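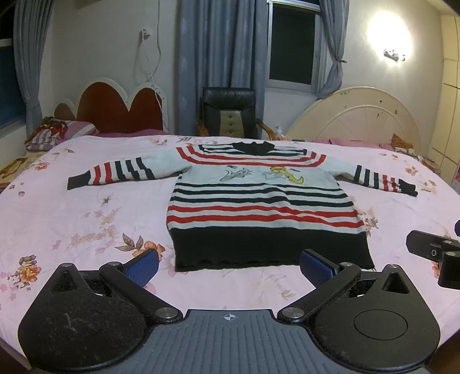

By Issa Dabbas
Filed under: Laundry & Closet
Updated September

How to fold a knit sweater so it stays folded

Quick one today. Sweaters are coming back out, drawers are a mess, and three of you wrote in asking why a folded sweater turns into a lump by the end of the week. Usually it's the first step. People fold in the air, against the chest, chin holding the collar. Works okay for T-shirts. Knits, no.

Use the bed. Flat, big, right height for your back. Kitchen table is fine too if it's clean, but sleeves hang off the sides and pull.

What you need

A bed, made, or at least with the sheet pulled smooth.
One sweater, clean and all the way dry.
A lint roller or a sweater comb if there's pilling.
A drawer or shelf. Not a hanger. More on that below.

Before you start

Check it's dry. Really dry. Cuffs and hem hold water longest because the knit is thicker there, so pinch those, not the middle. If they feel cool, give it another couple of hours.

Empty any pockets. Button buttons. Zip zips. Turn it right side out – yes I know, but I've put plenty away inside out and then found out at 7 in the morning.

Step 1. Spread it out

Front side up, collar toward the pillows, hem toward you. Pull both sleeves out to the sides, all the way to the cuffs. The sweater I'm using has sleeves striped in red and black, same as the body, and stripes are a big help. If they wander, the knit is twisted. Straighten it before you go on.

Don't yank. Pat and slide with flat hands from the middle out. A sleeve that angles down a bit is no problem, you're about to move it anyway.

Step 2. Sort out the collar

Plain crew neck, skip this. Mine has a navy sailor-style collar, folded over, and that kind needs a minute. Lay it flat the way it sits when you wear it. Press along the fold with your palm. Any crease you put in now is the crease you'll wear.

Turtlenecks: fold the neck down once, toward the front.

Step 3. Flip it

Pick it up at the shoulders, turn it over, lay it face down. Smooth again. The front ends up on the outside when you're done, so you can see what you've got when you open the drawer. I've got a cat print on mine, stretched out across the chest next to a yellow cartoon fellow, and I like that to be the part facing up. Prints also do better without a hard fold down the center.

Step 4. Sides in

Take the left side, sleeve and all, and fold it toward the middle. The fold line runs from the middle of the shoulder straight down to the hem. The sleeve will now be sticking out past the other side. Fold it back at the shoulder so it points down toward the hem, lying flat on the part you just folded.

Same on the right.

You should have a long rectangle. If it's wider at the bottom than the top, open one side and redo it. Takes ten seconds. A wonky rectangle makes a wonky stack.

Cuffs poking out past the hem? Tuck them back up. Long sleeves do this, esp. on kids stuff and anything that's been hung.

Step 5. Up from the bottom

Shelf: fold the hem up to the collar, once. Done. Big soft square, hardly any creasing.

Drawer: fold in thirds. Hem up a third, then over again. If the sweater has a wide hem band like this black one, it's thicker than the rest, so let that be the inside of the fold. Otherwise the outside bulges and the thing tips over when you stand it up.

Turn it over so the front shows. Pat it once. Leave it alone.

Rolling

Sivaprasad Reddy emailed to say he rolls all his and has for years. Fine for a suitcase. Do steps 1 to 4, then roll from the hem up, snug but not tight. In a drawer over a whole winter I find the collar gets bent funny, specially a folded one. Thin knits roll ok. Chunky ones just make a log.

Stack or stand?

Heavy sweaters, stack them, heaviest on the bottom. Keep the pile low enough that you can pull one from the middle without the rest coming along.

Light and medium ones can stand on edge in a drawer, in a row, folds up. My drawer is 30 inches wide and 22 deep and I run 2 rows front to back. Leave a bit of slack. If you have to push to get one in, take one out.

Why not hang

Weight. A knit hangs from two points and the shoulders get those little bumps, and the sleeves grow. If you have zero drawer space, fold the sweater in half lengthwise, lay it over the bar of a padded hanger with the body on one side and the arms on the other. Never through the shoulders.

Pilling and lint

Do it while it's spread out in step 1, its the only time the whole front is flat. Short strokes, one direction, light hand. Stay off prints and anything sewn on. Underarms and the sides where your arms rub are the worst, check those first.

Light-colored knits show every bit of dark fuzz, so wipe your hands down before you handle an off-white one. Dark towels nearby, move them.

Putting away for the season

Wash first, always, even if it was only worn once. Fold as above. Breathable bag or a box with a lid, not a sealed plastic bag for months. Cedar if you like cedar. Put a label on the outside – I have one box that just says "winter??" and it's no use to anyone.

Quick answers from the inbox

Does it work for cardigans? Yes. Button it first, top and bottom buttons at least.

Kids' sizes? Same steps, but fold in half at the end. Thirds gets too small and they unroll.

My fold lines show when I put it on. Shake it out, hang it over a chair back while you shower. Steam takes care of most of it. Or refold on a different line next time.

How long does this take? Under a minute once you've done a few. First one, longer.

Next up: fitted sheets. Send your complaints.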